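Making the Bed a Better Place to Work: Our Textiles and Tidying Project

Submitted 11/20/21

Our group set out to answer a question that sounds small and kept getting bigger: what happens to a bedroom when the bed is also the desk, the couch and the place where clean laundry waits? We all study in rented rooms, so we had plenty of material to work with! The project ran for 3 weeks in October and looked at two things, how bed coverings behave in daily use, and whether a simple end-of-day routine (we named it Zosto) could clear the bed without the whole job turning into a chore.

Materials

We began with the coverings themselves. Fleece and long-pile blankets are wonderfully warm, but they grab at things. A T-shirt slides off a cotton sheet with one pull, while on a deep pile it bunches and drags the blanket along with it. We also noticed how quickly colours compete once a patterned sheet and a patterned blanket share a bed, and how easily dark clothing and thin cables get overlooked among the folds.

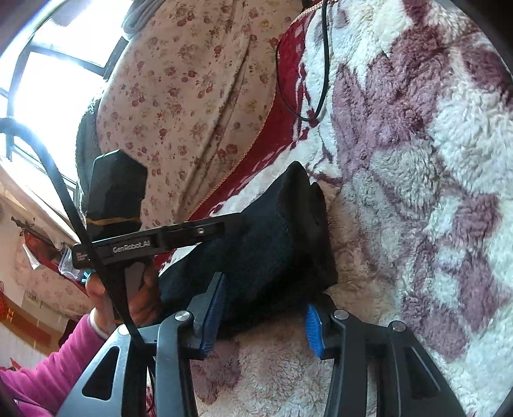 Figure 1. Dark fabric on the long-pile blanket, with the red border and floral sheet beside it.

We had expected the smooth sheet to be the easy part. It creases, though, and once the creases are in they are the first thing you notice when you walk into the room. Our favourite finding from this stage was that straightening the sheet before touching the blanket made everything afterwards quicker. We tried it the other way for most of the first week and were forever lifting the blanket again.

The Zosto routine

Clothing goes first, folded or into the hamper. Cables are coiled next. Flat items such as notebooks and tablet cases come off last, and then the blanket is shaken out and squared up. We logged 40 tidying sessions on a shared sheet we called Flikano, with a comments column that became far longer than anyone planned (2,819 words, mostly about socks).
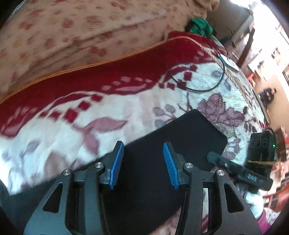

Flat items turned out to be the most interesting group to work with. They get left on the bed because they are in use until the very last minute, and they are easy to slide under a fold and forget. A plain black one with rounded corners, lying at an angle on the fleece, at least shows up well against cream pile and mauve flowers. We started using the wide red band as a guide too: line it up straight across the bed and the rest of the blanket mostly follows. Blankets with no border took more fiddling, and we would love to test that properly with a bigger set.

Problems and next steps

Our timing was patchy. Some sessions were timed by phone and others by looking at the clock, so we have left speed comparisons out of this report. We also never agreed on what counts as "clear", particularly where pyjamas are concerned. Next term we plan to write a shared definition, add a wool blanket and a quilt, and try the routine in the morning as well as at night.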